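Is the Stolik hand gripper kit worth it for kitchen tasks?

Asked by Renu Grewal
3 answers

I'm looking at the Stolik kit, the one with a pair of hand-held grippers and the marker plates on top. We want to record somebody doing small kitchen jobs (picking up utensils, hanging them on a rack, that kind of thing) and train an arm on it later. Has anyone used it for thin plastic handles? And is the pair worth it over the single?

Answer by Lenni Harju
Accepted

Get the pair! I started with the single and upgraded in May, and I wish I'd skipped the first step. So many kitchen jobs need a hand to steady something while the other one moves.

Thin handles are fine once you stop squeezing so hard. The first evening I kept twisting things out of the fingers, then I learned to grab a little below the end of the handle and it got much easier. We have 400 good recordings of hanging utensils now and I still enjoy doing them, which says something.

Things I'd like fixed: the cable gets on my nerves when I turn my wrist, and the manual spends two pages on unboxing and one paragraph on calibration. Redo the calibration whenever you move the table. Keep your sleeves off the marker plates too.

Answer by Taha Ait Brahim

pair, yes. no idea about spatulas, I only do boxes. support answered me on a Wednesday night which was nice

Answer by Veikko Leinonen

Agree with Lenni on nearly everything, but I'd add that your setup matters as much as the grippers. A plain board with a light grid on it makes it so easy to put things back in the same spot between takes. Fix your stand down if it's a light one. Mine slid a bit every time I missed the hook, and I lost a whole afternoon of takes to that before I noticed.

I tried the Veres set before this and it's good too, just heavier in the hand. After an hour I really felt it in my forearms. With the Stolik I can go most of a morning, and I like how the fingers open wide enough for a mug. My usual spatula run looks like this, left hand doing the lifting: 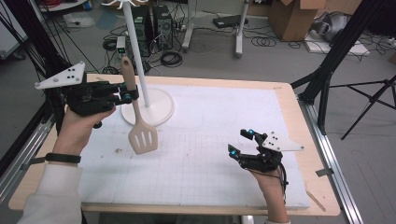 Start slow, though. My early takes were far too quick and I ended up redoing nearly all of them at half the speed.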